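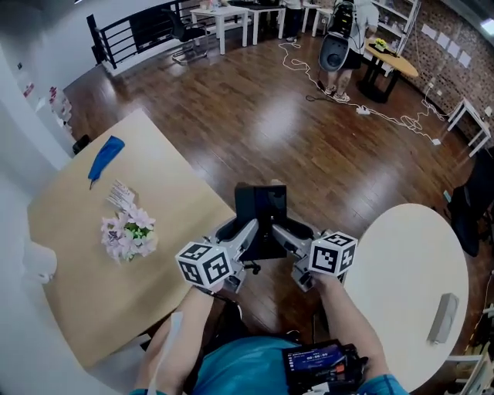 Ticket 947
Subject: Booking calendar sending reminders an hour early, and some twice
Opened by: Sanaa Fahmy, Clurnomstead front desk
Assigned: Hicham Soliman
Priority: was Low, now High
Status: Closed (see last entry)

Sanaa, 08:50
Reminder emails are going out an hour out. Customer booked for 14:00, her email says 13:00. She turned up at 13:00. Not happy. Had two more like it yesterday but I thought they'd misread it. Can someone look please, phones are going.

Hicham, 09:15
Looking. Few things I need:
Is the time wrong in the calendar itself or only in the email?
Is it every booking or only some?
Did anyone change settings this week?

Sanaa, 09:40
Calendar is right. Email wrong. Not every booking. The ones I put in by hand at the desk are fine I think. The ones people make themselves on the website are wrong. Nobody's changed anything that I know of.

Hicham, 09:55
OK that helps. Website bookings go through Hovotico, desk ones go straight into Prolen. So it's somewhere in the handover. Checking the time zone on both.

Hicham, 10:20
Prolen: set to London. Correct.
Hovotico: set to London. Also correct. Hm.
Made a test booking on the site for 15:00 under the name Test Test. Please don't ring them.

Hicham, 10:35
Test email came through saying 14:00. So I can reproduce it. Calendar entry says 15:00. Good, at least it's consistent.

Sanaa, 10:50
I've got another one. Man says he got the reminder twice, one says 11:00 and one says 12:00. Which is he meant to believe. I told him 12:00.

Hicham, 11:05
Twice is new. Can you forward me both, as attachments not just forwarded, I need the headers.

Sanaa, 11:10
Don't know how to do that

Hicham, 11:15
Open a new email to me, drag the old one from the list into it. Should show up as a little envelope.

Sanaa, 11:30
Done. Think I sent you one about the fire doors as well, ignore that.

Hicham, 12:05
Got them (and the fire doors). Two different senders. The 12:00 email is from Prolen, which is the right one. The 11:00 one is from Hovotico itself. Hovotico isn't supposed to send reminders at all, we switched that off when we set it up. Somebody or something has switched it back on.

So there's two problems:
a) Hovotico is sending its own reminders
b) those reminders are an hour out

And I'd guess most people are getting both and only reading the first.

Hicham, 12:20
Except my test only got one. So that's not the whole story. Checking the Prolen send log.

Hicham, 12:45
Prolen log: reminders queued for all web bookings, but a good chunk say "held - duplicate recipient". There's a rule that if the same address has had a reminder for the same booking in the last 10 minutes it holds the second one. So if Hovotico gets in first, Prolen holds back the correct email and the customer only sees the wrong one. If Hovotico is slow they get both. Lovely.

Sanaa, 13:10
So what do I tell people

Hicham, 13:15
Go by the time on the website when they log in, ignore the email. Can you put a line on the answerphone?

Sanaa, 13:25
Done. Also stuck a note on the desk for the afternoon lot.

Hicham, 13:50
Tried to turn Hovotico reminders off. Settings > Messages > Customer reminders. Toggle was ON. Switched OFF, saved, page reloaded, it's ON again. Tried it 5 times. Different browser, same. Private window, same. Logged out and in, same.

Raised with Hovotico support, marked urgent. Bumping this to High.

Hicham, 14:40
Hovotico replied asking if I've cleared my cache. Told them yes. (Then cleared it. No change.)

Hicham, 15:20
Second reply from them, more useful. Our account is a sub-account under Abou Zeid, who did the original website. Message settings on a sub-account follow the parent unless "local override" is ticked. Ours isn't ticked and I can't tick it, it's greyed out. Has to be done from the parent login.

So the parent must have been changed. That'd explain why nothing was touched our end.

Hicham, 15:30
Emailed Abou Zeid. Also rang, went to voicemail.

Sanaa, 15:45
Two more this afternoon turned up early. I gave them a coffee. Can I claim for the coffee

Hicham, 15:50
Not my department sorry

Hicham, 16:35
Abou Zeid rang back. They moved all their clients on to a new message template in September and it turned reminders on for everyone. They hadn't noticed. Parent account is set to UTC, so the template prints the time in UTC regardless of what the sub-account says. Clocks haven't gone back yet so we're an hour ahead of that. There's our hour.

Worth saying: this would have looked fixed by itself once the clocks changed, then come back in spring. Glad we caught it now.

Asked them to:
tick local override for us
leave the parent alone until they've checked with their other clients

Hicham, 16:55
Override is ticked. I can now edit our own settings. Reminders OFF, saved, reloaded, still off. Good.
Made test booking no. 2, for tomorrow, 09:00.

Hicham, 17:10
One email only, from Prolen, says 09:00. Correct.

Still to do: reminders already queued in Hovotico before the change. Their support say a queued message goes out even if the toggle is off afterwards. Asking them to clear the queue.

Sanaa, 17:20
Going home. Desk is covered till 6. Will check in the morning

--- next day ---

Hicham, 08:35
Hovotico cleared the queue overnight. Checked their log, nothing waiting. Released the held ones in Prolen for today and tomorrow only. Didn't release the older ones, no point reminding people about yesterday.

Sanaa, 09:05
Lady just rang, she's had a reminder this morning and it's the right time. She wanted to know why she'd had a wrong one before. I said computer problem.

Hicham, 09:10
Fair

Sanaa, 09:30
Test Test is down for 9 and hasn't come in. Shall I mark as no show??

Hicham, 09:35
That's me, sorry. Deleting both tests. Please don't charge them.

Sanaa, 12:40
No complaints all morning. Taken the message off the answerphone.

Hicham, 12:55
Will leave open till tomorrow to be safe.

--- next day ---

Hicham, 10:15
Nothing since. Checked the logs again, every web booking has one reminder, from Prolen, right time.

Cause: parent Hovotico account (Abou Zeid) switched reminders on for all sub-accounts and printed times in UTC. Prolen's duplicate rule then held back the correct emails.
Fix: local override ticked on our account, Hovotico reminders off, queue cleared, held emails released.
Follow up: added a check to the clock change list, spring and autumn. Asked Abou Zeid to tell us before changing templates. Need to look at the duplicate rule in Prolen, it shoud really only count its own emails. Seperate ticket for that.

Sanaa, 10:30
Thanks Hicham. While you're here the label printer is doing the blank ones again

Hicham, 10:35
New ticket please. Closing this one.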